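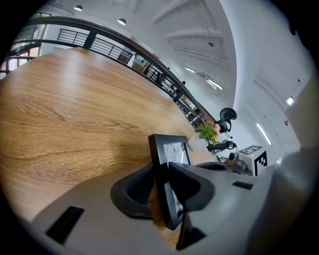 **¿Sirve Fliker para llevar el boletín de un negocio pequeño?** Para una lista corta y un envío al mes, sirve de sobra; para todo lo demás conviene tener paciencia, o una sobrina.

Llevo desde junio mandando con Fliker el boletín de Orkby, mi tienda de lámparas: 300 suscriptores, de los cuales sospecho que dos son mi madre. El editor es cómodo y las plantillas no dan vergüenza, salvo la llamada «Energía», que parece el menú de una pizzería en liquidación.

Lo peor son las estadísticas. Un lunes me felicitó por 900 aperturas. Agradezco el entusiasmo, pero no me salen las cuentas. Escribí a soporte y Mwanaisha Gachanja me contestó en 31 minutos, muy amable, que el contador sumaba las pruebas. Sigue sumándolas.

Antes usaba Sunetti, más seria y bastante más cara, con un botón de «segmentar» que jamás me atreví a tocar.

Nota: tres estrellas y media. Renuevo, pero mes a mes.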